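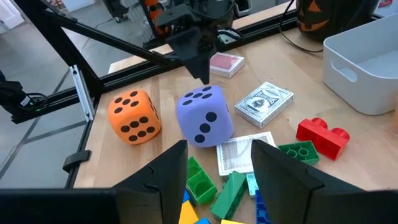

Notes, part 2: the table and the junk on it

(Let the picture sit for a second, drink some water.)

So this is the table at Ulten, the shared shop where I've been building since July. Aluminum extrusion for the frame, wood top, and everything on it came out of somebody's toy closet. I love this part of the project way more than I should!

Talk about the dice first. They're big foam ones, purple and orange, and they're where I tell everybody to start. Soft edges, a bit of squish, very forgiving if your grip force is off (mine was off for 48 tries straight -- get the laugh, move on).

Then the bricks. Point at the pile between the fingers. Studs up, studs sideways, one standing so you see the hollow underside. Same part, totally different grasp every time. My first planner, the one I called Joston, treated them all as little boxes. Bad idea, show of hands who's done that?

Cards last. A single card flat on wood is the hardest thing on this table, and I still don't have a good answer. Hanane Belkadi thinks longer fingertips, I think slide it to the edge and pinch. We have a bet going.

Numbers if anyone asks: 1,203 logged grasps so far, 500 of them on bricks, only 50 on cards. Yes I know, I need more cards.

Cables! Don't skip this. Leave more slack at the wrist than you think, and tie it off well behind the joint. I redid mine twice.

Next up: Vukstead, the new planner -- switch to the laptop for the demo.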